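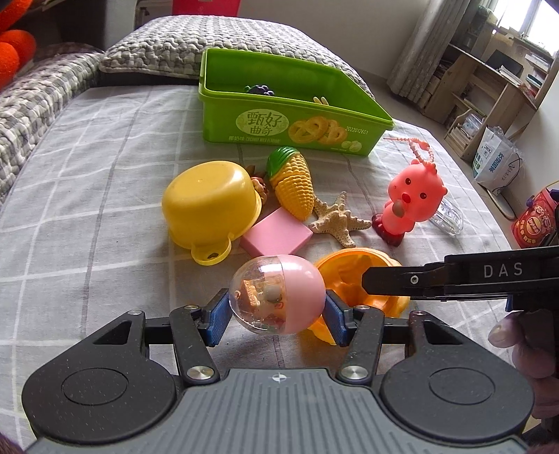 Hand-held unit with blue textured pads, closed on a clear and pink capsule.

To: Cantero gripper evaluation list
Date: Aug 2, 2020
Subject: Re: Pad comparison, small objects

The Grelterach group wrote:
> Please confirm whether the textured pads are to be used for
> the whole object set, or for the round items only. Our own
> plan allows 100 grasps per pad type.

The textured pads should be used for the whole set. Plidthorpe reported in May that the smooth pads slipped on capsules in 6 trials – the corn and the starfish gave no trouble with either type. Dirkusport will complete 600 grasps before the pads are changed.

Sites are asked to log jaw opening at first contact and to keep camera settings fixed for each run.

Cantero evaluation office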